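Skip to main content
Trodilell — Work with us
Home-based sorters, small returned goods (part time)
Posted February 28, 2021

We are looking for nine people to join the small team that sorts returned household bits and pieces from home, and if you have a steady pair of hands and a table you can spare for part of the day, we would love to hear from you. You don't need any experience with machines. Most of us had none when we began.

A little about us first. Trodilell takes in the odds and ends that shops get back from customers: batteries, chargers, lids, clips, tubes, all the things that arrive loose in a bag and have to be put with their own kind. For years this was done entirely by hand at our Povel building, and it was hard on the shoulders and, if we are fair, rather dull by the afternoon. In January we switched on the first automated line there, built for us by Değirmenci, and it now does a good share of the plain picking.

What that has changed for the people at Povel is a fair thing to ask about before you apply, so we will tell you as best we can. There are 38 sorters on our books and all of them kept their posts. Some have moved to checking what the line sends out, some look after the bins it refuses, and a few have gone over to the home team, which you would be joining. The pace is different. There is less lifting and more watching, and some colleagues miss the chatter of the long benches — we do try to make up for it with a shared tea break on the phone, silly as that may sound.

The home team picks up small things with hand-held grippers, moves them in and out of a tray or tub, and so gives the line fresh material to learn from. You work at your own desk with your own tablecloth if you like one, and you choose the order you do things in.

What the job involves
Up to 19 hours a week, in blocks that suit you
Handling small, light objects with a gripper, over and over, with plenty of rests
Filling in a short sheet in Ciretum, our rota and notes program, after each block
One call a week with your team lead

What we offer
Paid training before you start, done at home
A set-up payment of £200 towards a good chair or lamp
The same holiday and sick pay as colleagues at Povel
First refusal on checking jobs at Povel when they come up

To apply, write us a page or so about yourself and the kind of work you've enjoyed. A letter by post is every bit as welcome as an email.

Small things, picked up and put down at a desk at home:

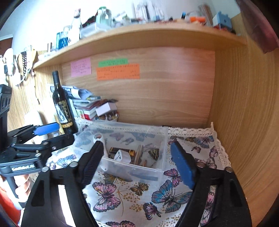
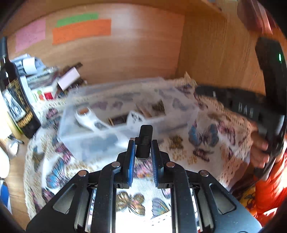

Will the home team still be needed once the line has learned to pick up most things?

We expect so for as long as new kinds of goods keep coming in, but we can't promise it for ever. Home contracts run for a year at a time, and anyone whose contract is not renewed will be offered an interview for any open post at Povel.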